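Session 5. Sorting cables with the shared arm

Notes by Viorica Kovačević for the evening course at the Vurkness workshop

In the last session we mounted the gripper and checked that both fingers close in parallel. Today we work on the first real task: the arm should take a coiled cable from the table and put it in a bin. Please read these notes before you come, the time at the bench is short.

A coil is a difficult object. It has a hole in the middle, it changes shape when you press it, and the connector end often sticks out to one side. If the fingers close on the connector, the coil turns during the lift and may fall outside the bin. We therefore choose the grasp point on the bundle of loops, on the side away from the plug. The fingers go down with one inside the coil and one outside.

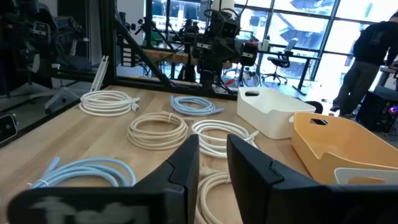 Figure 1. View from the wrist camera, with coils and bins on the bench.

Notice how much of the view the fingers take. A coil close to the gripper can be partly hidden, so the program must look from a higher position first and save the grasp point before it moves down. White and cream coils are also hard to separate from each other by color alone. Use the outline too.

For the height, start 600 mm over the table and go down in 2 steps. Make the second step slow – the tabletop is wood and we want to keep it nice. For the bins, save one drop point for each bin, well inside the rim.

Homework: write the function that returns the grasp point and the angle of the fingers. Oskari Väisänen will check the code in March.

Comments

Prodromos Nikolaidis
Is the angle measured from the table edge or from the arm base?

Viorica Kovačević
From the arm base, same as in session 4.

Impi Ruotsalainen
My function finds the hole but fails when the coil is loose and spread out. I will bring it next time.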